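Who folds the shirts at Stallow

The laundry where I work as a shift lead is called Stallow. We wash and fold for hotels, two care homes and a string of small businesses that put their staff in matching shirts. Since November part of our folding has been handed over to robot arms, on trial, at a bench in the back room. I have been asked what I think of it often enough that I would like to write it down once.

Start with what folding is. People outside the trade think washing is the job. Washing has been done by machine for longer than anyone here has been alive. The hours go into what comes after: pulling a shirt out of a heap, finding the shoulders, getting the sleeves out from under, laying it flat, and only then folding it. Afroza Navaratnam has been on our folding line longer than anyone and she does all of that in one motion. Ask her how and she can't tell you.

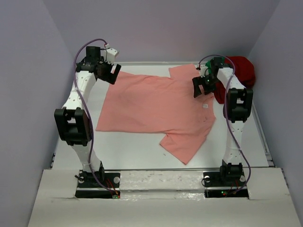 Setting up a bench for the arms meant somebody had to explain that motion in pieces. Dirk Ehlers, who runs maintenance, spent weeks standing next to Afroza and asking her why she did things. Why take it by the hem? When do you decide a wrinkle matters? She found it tiring, and she told him so. She was also paid her normal rate for it, the same as for an hour of folding, and that is my first complaint. What she knows was the most valuable thing in the room, and we had no pay grade for it.

My second complaint is about the way the work got divided. Volker Hollmann, our manager, said at the start that the arms would take the dull items and leave the interesting ones to people. It sounded fair. But the dull items were also the rest. A folder who has just done a stack of fitted sheets is glad to see a pile of plain T-shirts. Take the T-shirts away and you get a full day of sheets, tunics and things with snaps. Krisztina Gulyás had sore wrists by the second month, and she had never had them before. 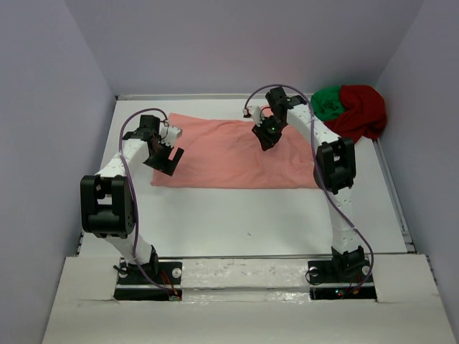 What the arms are good for

I am not against them. We lose people every year to bad shoulders, and the back room in summer is no place to stand for eight hours. If a machine can take the late shift, I would like it to. Heike Rathjen did that shift for years and moved to days when the trial began. She sees her kids at dinner now. That counts, and people who say automation never helped a worker should talk to her.

The trial has also made management look at the line properly. We got better lighting. We got bins at waist height, which the folders had been asking for since before I came. Nobody would pay for them when it was only people bending down.

What I would ask for

Bradon, the other laundry in our area, brought in arms the year before we did and told its staff on the morning they were switched on. Some good folders left. We did it better than that, but we still told people what had been decided and then asked how they felt.

I would ask for two things. Anyone who teaches the job to a machine should be paid as a trainer for those hours. And when tasks are moved off a line, the people on that line should see the new mix of work before it is fixed, and have the right to send it back. Afroza could have told us about the T-shirts in five minutes.

Volker has agreed to a meeting on 11th July to go over both. I have asked that the folders be there on paid time -- all of them, including the late shift. He said he would see what the schedule allows.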